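Software Engineer, Policy Evaluation and Data Tooling
Esarine – full time, on site
Applications close Fri 21 March

We're looking for someone who doesn't believe our numbers.

Last December our tabletop policy scored 92 percent on the tidying benchmark we use in-house. Then Vasiliki Mavromatis, who runs the learning group, moved the test to a different table and the score fell so far that we stopped the run early. The policy had learned our table. We had 1,104 demonstrations and nearly all of them shared the same lighting, the same layout and the same few operators. Plenty of groups would have published the first number. We came close.

So the job is tooling, and a good part of it is unglamorous. You'd own the software between a person with a pair of hand-held grippers and a trained policy: recording, time sync, marker-based pose tracking, filtering, replay, and the evaluation harness at the end. The tracker is called Osero. It works well until a marker turns away from the camera, and then it makes up a smooth, confident path that is wrong. We want it to say "I lost the gripper" and stop.

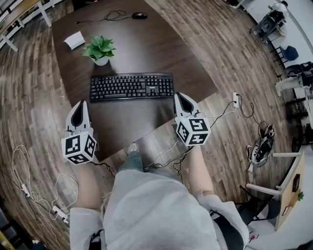 The planner, Moradi, has the opposite problem. It refuses too much. Ask it to reach past a cable and it may sit there replanning until the timeout. Someone needs to work out how much of that is bad perception and how much is a cost function that three people have tuned by hand and none of them wrote down.

What you'd do in the first few months:

Write checks that reject bad recordings before they reach training. Right now we find them afterward, by eye.
Build a held-out test set that the training team can't see.
Cut the replay tool's load time. It takes 20 seconds to open one episode.
Tell us which of our metrics to throw out.

What we need from you: solid Python and C++, enough geometry to debug a wrong transform without guessing, and some real experience with sensor data that arrived late, doubled or not at all. ROS is useful. A degree is fine and so is no degree. We don't care whether you've trained a large model, and we'd be wary of a resume that lists 12 of them.

If you think general-purpose household robots are two years away, we'll probably argue a lot. You can still apply.

To apply, send a resume and one page about a result you once trusted and later stopped trusting. Say what changed your mind. Please don't send a cover letter. There is a paid work sample, a log from Osero with more than 2,000 tracked poses in it, and we'd like to know which ones you would keep.

Write to Vasiliki Mavromatis through the jobs form, with "Tooling" in the subject line.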